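Chapter 5
Keeping Small Stock

Every shop, workshop and office holds small stock: screws, labels, fuses, buttons, spare keys. Each item costs little, so it is often left out of the accounts. The cost of not finding it can be much higher. A fitter who spends half an hour looking for a washer has used up more in wages than the whole box was worth.

This chapter deals with how small items are sorted, stored and reordered. It follows on from Chapter 4, where we looked at bulky goods and pallet racking.
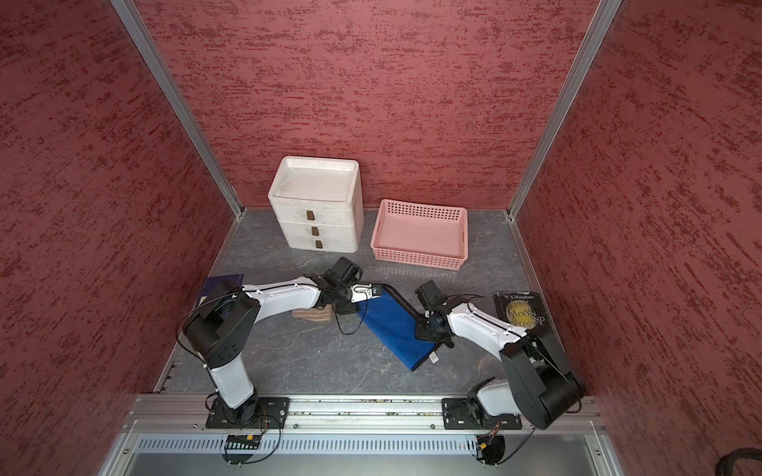 Storage for small items may be closed or open. Drawers keep dust out and can be labelled on the front, but the contents are hidden. Open baskets and trays show at once when stock is low. Most firms use both.

We shall return several times to Hagedorn, a repair firm in Pamdale. In April its stores manager, Satish Rao, listed 300 kinds of part and found that 47 of them had not been used for a year. The firm still reordered them in lots of 1,000.

After reading this chapter you should be able to:

sort stock by how often it is used
set a reorder level
carry out a simple stock check

Key terms: reorder level, lead time, dead stock, bin card

5.1 Sorting by use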